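Coffee Table (Living Room Furniture)

By Hui-mei Poon
09/05/2022

We use cookies to remember your reading preferences and to count visits. By continuing to browse you accept this. Manage settings | Accept

A coffee table is a low table placed in front of a sofa or among a group of armchairs, where it holds drinks, snacks, reading matter, remote controls and whatever else the people sitting nearby want within reach. It goes by several names – cocktail table, sofa table (in older catalogs, a slightly different thing), low table – and despite the usual one, it sees at least as much soda as coffee. Few pieces of furniture get handled so often in a day or looked at so little, and it's a wonderfully rich subject once you start paying attention to it.

Overview

The basic idea is simple. Seated people need a surface a little lower than a dining table, close enough to reach without standing. A top at the height of the sofa cushions, or just below, does the job nicely. Much higher and it gets in the way of the view across the room; much lower and everyone has to fold in half to pick up a glass.

Tops come in square, rectangular, round and oval forms. The square top suits rooms where seats face each other on two or more sides, because every sitter gets the same depth of surface. The long rectangle is the usual partner of a single sofa. Round tops are loved by families with toddlers, and by anyone who has walked shin-first into a corner in the dark.

Storage is the other big dividing line. Some coffee tables are a top and four legs and nothing more. Others have an open shelf beneath, a lift-up lid, or drawers. In drawer models the front may run nearly the whole width of the table, with a narrow gap between it and the top that keeps the outline clean and, in some designs, serves as the finger pull.
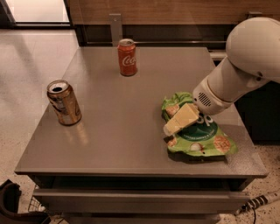 Square dark gray tabletop with a long drawer front, two drink cans and a green snack bag.

Surfaces and finishes

The finish decides a good deal about daily life with a coffee table. Matte tops hide fingerprints and scatter the light. Slightly glossy ones give back soft reflections, and a brightly colored can or a brass lamp set down on one will throw a warm smear of color toward the viewer. It's a lovely effect, and one reason that satin and semi-gloss grays have become such a popular choice for living rooms with low evening light.

Gray also shifts. A top that looks charcoal in one light can read as gray-brown in another, and shoppers who match a table to a rug under store lighting are often surprised when they get it home. Sellers usually suggest taking a sample panel to the room and looking at it in the morning and again after dark.

Common materials include solid wood, veneer over board, painted board, glass, stone, metal and various plastics. Each has its fans. Glass keeps a small room feeling open but shows every crumb. Stone is cool under the hand and very heavy. Painted board is cheap and cheerful and comes in every color there is.

The snack spread

In many homes the coffee table is the main eating place between meals, and the habits that have grown up around it deserve a section of their own!

The modern snack spread is usually built from packaged things: cans, bags, boxes, a dip in its own tub. The drink can is particularly well suited to a low table. It has a small footprint, it stacks in the refrigerator, and it doesn't need a glass. Its weakness is that an open can is easy to knock over when someone reaches past it for the crackers, and the tall, narrow shape gives little warning. Experienced hosts keep open cans toward the outer part of the table, near the person drinking, and leave unopened ones at the back.

Bags behave differently. A full bag of chips or crackers stands up by itself for a while, then slumps. Once it has been emptied or nearly emptied it flattens and wrinkles and starts to spread, and a single bag can take up more of the top than all of the drinks put together. Tearing a bag down the back seam and opening it out flat, so that everyone can reach in from any side, is a well-known party method (it also turns the inside of the bag into a sort of tray).

Cheese belongs to the spread too, wherever crackers are served. A firm block that can be sliced at the table is the favorite. It does best on a board or a plate with its own knife, and it should come out of the refrigerator a little ahead of the guests.

Serving ware is optional. Some households decant everything into bowls; others would never dream of washing a bowl for the sake of a handful of crackers. Both camps are large and both are quite sure of themselves.

Clearing the table

Clearing a coffee table is one of the smallest household chores, and it goes best in a set order. The one given in Ryan Nuttall's home-keeping course at the Tolentino adult school is typical:

1. Take away open drinks first. Lift each can straight up and check the weight before tipping or crushing it.

2. Move food that will be kept. Wrap cheese and close up any crackers worth saving.

3. Gather the wrappers and bags. Shake crumbs toward the middle of the bag and fold it inward, so they stay inside.

4. Collect unopened cans and return them to the refrigerator or pantry.

5. Wipe the top from the back edge toward the front with a soft damp cloth, then dry it.

Nuttall teaches the sequence in 14 minutes, wiping included, and then has the class do it again faster. His students apparently enjoy it enormously.

The order matters mostly for the sake of the surface. Sugary drinks leave rings that turn tacky, and cracker crumbs dragged under a can will leave fine scratches in a glossy finish. Objects resting on top of one another – a block of cheese lying across a bag, for instance – are best lifted one at a time from the top down.
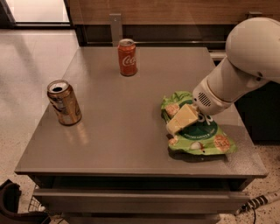
Sorting what comes off

Drink cans are generally made of aluminum, and many towns accept them for recycling when empty. A quick rinse keeps the bin from smelling and discourages ants. Some places pay a deposit back on each can, which makes the job rather more exciting for children.

Snack bags are harder to deal with. Many are made of several thin layers pressed together, often with a shiny inner face that keeps the contents crisp, and curbside programs often refuse them. Where a drop-off point exists, bags should be shaken out and flattened first. Elsewhere they go in the trash. In Pristitz, a neighborhood swap shop collects bright ones for craft use, and the woven purses made from them are terrific.

Drawers and what lives in them

A drawer beneath the top gives the small objects of a living room somewhere to go when the snacks arrive. Coasters, playing cards, batteries, pens, a bottle opener, charging cables and the instruction leaflet for a television long since replaced are the usual finds. A drawer that runs the full width of the table holds more than it seems to, though long drawers can rack or stick if pulled from one end. Pulling from the center, or with a hand at each side, keeps the runners happy.

Shallow dividers help. The Dilell insert, a folding tray made for wide, low drawers, comes in 2 depths and is cut to length at home with scissors. Egg cartons do nearly as well.

Drinks spilled close to the front edge can find their way through the gap between top and drawer. After any spill it's worth sliding the drawer out and drying the upper edge of its front, where liquid likes to collect.

Care

Weekly care for most finishes amounts to dusting and a wipe. Abrasive pads should be kept away from glossy tops altogether. Rings left on painted or sealed surfaces will often lift with warm water and a drop of dish soap, followed by a dry cloth. Greasy prints from chips respond to the same treatment.

Felt pads under vases and lamps prevent scuffs and need replacing when they flatten. Coasters protect against condensation, which is a bigger problem with cold cans than with hot mugs, as anyone who has left a cold soda out in June can confirm.

Collecting and study

Interest in everyday low tables has grown among furniture enthusiasts. The Gelodlow household collection holds 202 of them, from plain square models with a single drawer to a three-tier oval one with wheels, and visitors are allowed to sit down at 3 of the displays. Bring a can of something.

See also: Side table; Nesting tables; Coaster; Ottoman; Drawer (furniture)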